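# Qui sommes-nous

Brulteck est un atelier de recherche sur la manipulation robotique. Nous travaillons à Lellitz, dans des locaux partagés avec l'équipe logicielle de Sproģis. Notre sujet tient en une question : combien de démonstrations faut-il à un bras pour saisir un petit objet léger à manche fin ?

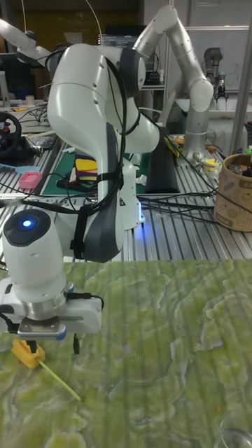 La méthode s'appelle Lostotham. Au lieu d'enregistrer des gestes complets, nous découpons chaque démonstration en segments courts, puis nous ne réapprenons que ceux où la prise échoue. Le reste du mouvement est conservé tel quel – approche, descente, retrait.

En novembre, nous avons comparé les deux approches sur la même tâche. L'apprentissage classique demandait 240 démonstrations pour atteindre notre seuil de réussite. Avec Lostotham, il en a fallu 156, plus 20 segments corrigés à la main. Les brosses à manche translucide restent le cas difficile, car la caméra de profondeur lit mal ce genre de matière.

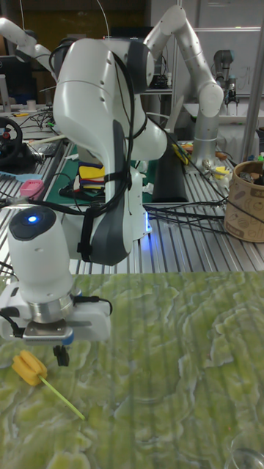
Chez Sproģis, on nous répond que le gain vient surtout du choix des segments, et que le découpage automatique ne vaut pas encore celui d'un opérateur. Nous sommes d'accord sur le second point. Le premier est à l'essai, avec une série de 56 prises dont le découpage est tiré au hasard.

Les résultats, y compris les échecs, sont envoyés sur demande aux laboratoires et aux écoles.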